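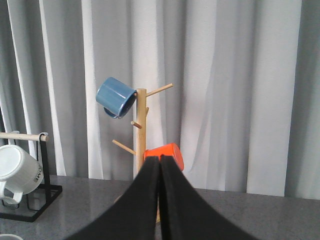 Should a washed mug go on a mug tree or on a rack?

On a rack, mouth down, if it is still wet. A tree holds the mug by the handle with the mouth sideways, and whatever water is inside collects in the lower wall and stays there. Once the mug has been dried it can go on either.

Friday, August 9, 2019

Counter trial for the Plokside kitchen corner, continued from the loose sheets. The sheets from January are in the folder behind this notebook and are superseded where they disagree with what follows. Written up the same afternoon, so the numbers are straight off the scale and the timer.

Items on test

Tree: light natural wood, single round post, straight round pegs angled out. Carried a slate-blue mug high on the left and a red-orange mug lower down on the right. In the stock list this is the Manitia.

Rack: black metal, rectangular base, wire prongs in loops, light wooden dowel across the top. In the stock list this is the Gidby. The dowel is the carrying handle. Ivars had it down as a towel bar, and it will take a dish cloth folded once, but the cloth then hangs over the mug bases and the prongs under it get no air. Corrected on the list.

Both stand on the gray speckled counter, back half, with the window side behind them. I kept them there throughout because that is where they will be used. The counter is polished and has no slip resistance to speak of once water gets under a base, see below.

Method

Mug washed in warm water, rinsed, filled with 300 ml of clean water, emptied by turning over once over the sink, no shaking. Weighed dry beforehand and again right after emptying. Then onto the tree or rack. Timer started when the mug was let go. Weighed again at intervals until the reading matched the dry weight. Wiped the scale plate between readings after the second run, when I found a wet ring on it that had been adding to the result. The first two runs are struck out for that reason and are not in the averages.

Windows closed, no fan. I did not log humidity. The hygrometer is still at Rainer and I did not want to wait for it.

Results, tree

Slate-blue mug on an upper peg. It hangs with the base tipped up and the mouth toward the post, so this one drains better than I expected. The water runs to the rim, collects as a bead at the lowest point of the lip and then sits there. Some of it drops. The remainder has to evaporate. The last of it went after 117 minutes.

Red-orange mug on the lower right peg. Did not reach dry weight before I had to stop. Same mouth direction, toward the post, but the body came to rest closer to level and a thin pool stayed on the inside of the wall. Rehung it twice and it came to rest a little differently each time. The mug turns on the peg until the weight is under the handle, so the final angle depends on the handle shape more than on the peg. A handle with a wide opening lets the mug tip further. A small opening jams partway along the peg and holds the mug wherever it jammed.

So the tree result is really a result for the pairing of one mug with one peg, and I do not think an average across pegs means much. Left it out of the table.

Drips from the tree land on the counter. There is nothing under it to catch them. The ones from the upper mug fall clear of the base and spread, and on the polished surface they are hard to see against the speckle until you put a sleeve in them. If the tree is used for wet mugs it needs a mat, and a mat wide enough to cover the peg tips takes more counter than the rack does.

Results, rack

Two white mugs, one plain cylinder and one with fine vertical ribs. Both inverted over the prongs, one on either side, middle left free. With the mouth straight down the water leaves quickly and most of it is gone in the first minute. After that the inside is only a film.

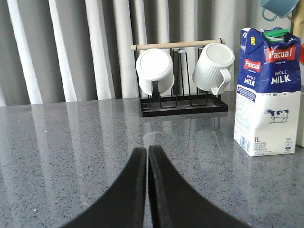

Rack toward the back of the counter. Plain mug left, ribbed mug right, bare prongs between.

Interior dry sooner than the tree on every valid run. Exterior slower on the ribbed mug than on the plain one. The grooves hold water by capillary action and the bottom end of each groove keeps a small drop at the rim. A wipe with a cloth before racking removes the difference. I would not specify against ribbed mugs on this account, but it belongs in the notes for whoever writes the care sheet.

The base is the other point. A foot ring that faces up holds a small puddle if the mug is set down dripping, and nothing about the rack empties it. On the plain mug the puddle was the last water left on the piece. Tilting helps. A mug that leans on its prong sheds the base water to one side, and a mug that stands square does not. I have no strong opinion on whether to ask for angled prongs. It would make the mugs knock together at the rim when the rack is full.

Air gap: rims should sit clear of the tray. With the wire at 3 mm the heavier mugs sink the loop very slightly and stay clear. I tried one wide soup cup as well, not part of the trial, and its rim went all the way down and sealed against the metal with a film of water. Still wet inside when I packed up. The rack is for mugs of ordinary width and the sheet should say that plainly.

Placement

Moved the rack to the left end of the counter for the second half of the afternoon to see whether it still works with other things standing in front of it. It does for drying. For taking mugs off it is worse. The forward space at that end is where the milk gets put down when coffee is made, and a tall carton stands right in the path of the hand.

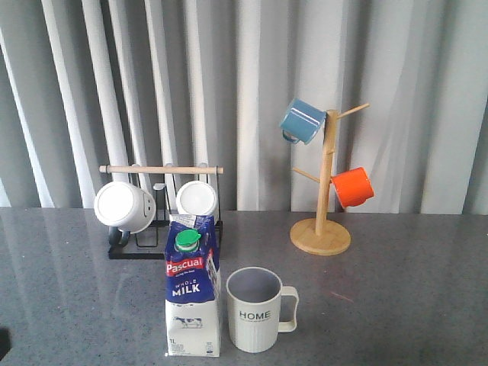 Rack at the left end, 1 L carton of Pascual whole milk ahead of it. The carton overlaps the right-hand mug.

With the carton there the left mug comes off normally. The right one has to be lifted up and over, or the carton has to be moved first. In practice people reach around, and the mug base catches the cap. I did this myself on the third try – carton stayed up, but it was full. A nearly empty one would go over.

Handle direction matters at this position. A mug racked with its handle low and near the base of the rack gives nothing to hold from the front, so it gets picked up by the body, fingers spread over the bottom. Fine for a dry mug. On a wet one the grip is poor. Handles turned to the front or to the near side work best, and that is something for the user and cannot be designed in, unless the prongs are spaced so only one orientation fits. Not proposing that.

Recommendation on position: rack toward the back, right of center, clear counter in front. Milk and sugar to the left. The tree can go anywhere that is dry, and since nothing drips from it when it is used properly it could go off the counter altogether, on the shelf.

Stability

Pushed each item sideways at the top with one finger until it moved.

Tree, both mugs on: tips before it slides when the counter is dry. Slides before it tips when the counter is wet. The two mugs on opposite sides balance tolerably. With the blue one removed it leans noticeably easier to the right. Load order should be alternate sides, and heavy mugs on the low pegs.

Rack, both mugs on: slides, does not tip. Slides very easily if there is water under the base. Four small silicone feet would solve it. Ordered a strip of 6 mm ones to try, they are cheap enough that I did not ask.

Lifting the rack by the dowel with mugs on it: level if the load is even. With one mug only it swings toward the loaded side and the mug rattles but stays on its prong. Carried it to the sink and back this way without losing anything. The dowel ends stand slightly past the uprights, and they found the tap on the way. No damage, small mark on the wood, sanded out.

Noise

Ceramic on wire is louder than ceramic on wood. Not measured. Two people working next door at Plokside mentioned it separately, so it is probably worth a line. Dipped or sleeved prong tips would quiet it, but sleeves trap water at the end and I expect they would discolor.

Cleaning

Rack: wipe tray daily, rinse whole thing weekly. Standing water in the tray leaves a pale line when it dries, visible on black. Comes off with diluted vinegar.

Tree: do not soak. One drop of oil on a rag for the pegs if the grain starts to lift. None of the pegs show this so far.

Open

1. Repeat the red-orange mug on the tree overnight and get a real end time.
2. Hygrometer back from Rainer.
3. Fit feet to the rack and repeat the push test on a wet counter.
4. Ivars Bite to change the stock list entry for the Gidby from towel bar to carrying handle and send me the corrected page.
5. Check whether the care sheet already says anything on mug width. I could not find a current copy, only the one with the old rack on it.

Mugs left on the rack, tree moved to the shelf.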